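Podby Roll-Top Set
Two-arm cloth closure kit for home-scale manipulation research
From Unmont

Price: $1,000 per lab
In stock
Page updated 10/3/18

Overview | What's in it | Requirements | Results | Ordering

So you want your two-armed robot to close a roll-top bag. Me too! I spent most of a year on it, and the Podby Roll-Top Set is what I wish I could have bought on day one. You get the bags, the recorded episodes, the labels, the scoring tool and the training recipe, all in one box (well, one box and one download link).

I picked roll-tops because they are a pain in just the right way. The two edges have to meet flat before you roll. Both hands have to turn at close to the same speed, and if one hand gets ahead the roll turns into a cone and you may as well start over. Then you have to hold the roll while you bring the ends around to the buckle, with no spare hand for fixing anything. A person does all this while talking about something else. My first policy could do the rolling on a tabletop and fell to pieces the moment I moved it to a couch.

The couch thing is really what the set is for. A table gives you a hard, flat surface at a known height, and the robot can push down on it whenever the fabric misbehaves. Cushions give way. Upholstery drags on the bag. The armrest is always exactly where your elbow wants to go. I kept hearing from people who had lovely tabletop numbers and no idea how to get them into a room with furniture in it, so I recorded everything at sofa height, in rooms with ordinary stuff left lying around.
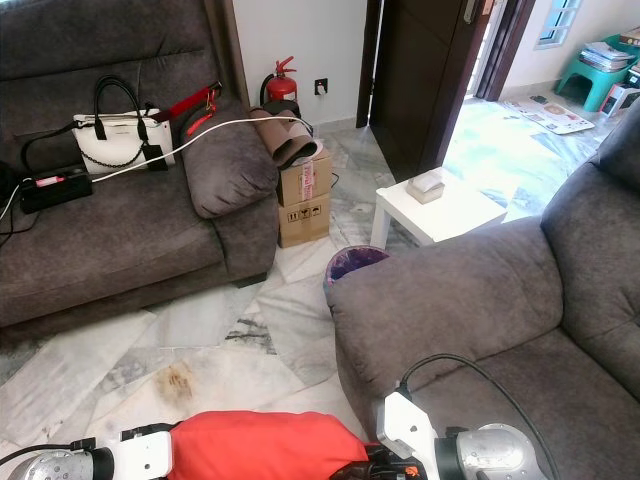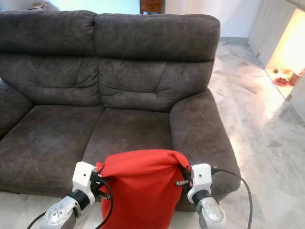
Head camera views from the sofa recordings. In the second, both grippers have hold of the rolled top of the red bag.

How the Otley pass works

Otley is my name for the relabeling step, and it's the part of this I'm proudest of. When you record a person driving the arms, you get a lot of little pauses and corrections. The usual move is to throw out the messy episodes and train on the pretty ones. I did that for months. The policy learned a beautiful roll and had no clue what to do when the fabric slid.

With Otley you keep the messy ones and mark where each correction starts and stops. Every stretch of an episode gets one of four tags: approach, turn, hold or fix. The fix stretches then get sampled more often in training, and the last bit of motion right before a fix gets sampled less, so the policy sees plenty of recovery without picking up the mistake that came before it. You don't need a new network for this. It's a change to which pieces of data you feed in and how often, and it drops into whatever imitation learning code you already run.

The tagging is done by hand in the first round. I know, I know. But once you have a starter batch the included tagger makes a decent first guess and you just nudge the edges. It's good at spotting turns and pretty bad at telling a slow hold from the start of a fix, so watch that one closely.

What's in the set

Roll-top bags in red fabric, plus matching ones with a stiffer closure strip
1,000 recorded episodes with head camera video, joint positions and gripper state
Otley tags for every episode, hand checked
The Otley tagger and a small viewer for cleaning up its guesses
Ekwueme scoring tool
Training recipe with config files and my own notes, typos included
Printed setup card with bag start poses

About the episodes. Each one begins with the bag on or over a seat cushion and ends when the operator calls it, good or bad. I left the bad ones in (see above) and they're flagged, so you can filter them if you want to check my claims. Some are short and clean. A few go on forever while the operator hunts for a lost edge — I find those the most useful of the lot, and they are deadly dull to watch.

Lighting is whatever the room had. You'll find daylight from a side window, yellow light from the next room, and shine off the floor. I tried a version with controlled lighting early on and the policy got very attached to it, so I scrapped that batch.

Scoring with Ekwueme

If you've ever argued with a labmate over whether a bag counts as closed, you'll like this one. Ekwueme looks at the end state and gives three separate marks: number of turns, how level the roll is from end to end, and whether it stays put after the grippers let go. You can report them separately or use the pass/fail rule I use, where all three have to clear the bar. Please say which one you used in your paper! I've seen the level score quoted alone and it flatters everybody, me included.

It needs one still picture from before release and one from after. It works with the head camera, so there's no extra hardware to mount. Dark bags against dark upholstery trip it up. The red ones don't, and now you know why I ship red ones.

What I got

I ran 70 trials with a policy trained on the clean episodes only and 70 with the same network trained on everything using Otley. Same arms, same bags, same start poses from the card. The Otley version closed 31 more bags under the strict pass/fail rule. Most of that gain came from recoveries, where one side slipped and the policy stopped turning, regripped and went on. The first-try rolls looked much the same between the two.

Where it still goes wrong: bags that start with the mouth folded under, and bags lying right up against the armrest. In the first case the policy grabs a layer of the body along with the closure and happily rolls that too. In the second the forearm runs out of space. I tried adding more armrest episodes in February and it helped a little, though I wouldn't call it solved. I also haven't tested a full bag. Everything in the set is empty or close to it, and a bag with weight in it is going to pull on the roll in ways this data doesn't cover.

What you'll need

Two arms with parallel grippers that can both reach the front half of a seat cushion
A head-height camera looking down between them
Grippers that open wide enough to take a rolled closure, with fingers thin enough to slide behind it
A couch (any kind, though napped fabric is closest to what I recorded on)
A desktop with one decent graphics card

My own fingers are dark metal. Softer fingers should be fine too, but expect to retune the grip force in the config before your first run. Leave slack in your gripper cables as well. Mine swing out wide when both wrists turn in, and a short cable will tug the wrist off course right in the middle of a roll.

Wrist cameras are optional. The recipe has a switch for them, and the episodes in the set don't include wrist video, so you'd be recording your own.

Ordering and updates

The price covers everyone in one lab, with no seat count and no yearly fee. You can publish with the data and share trained policies, just don't repost the raw episodes. Replacement bags are sold separately because they do wear — the closure gets floppy after a lot of rolling, and a floppy closure scores lower no matter how good your policy is.

Tag fixes go out as free updates to anyone who's bought the set. If you find a hold that should be a fix, send me the episode number and the time and I'll take a look. Buckling is next on my list. The current episodes stop once the roll is made and held, so if buckling is what you're after, I'd wait for the next version.

Add to quote | Download sample episodes | Read the setup card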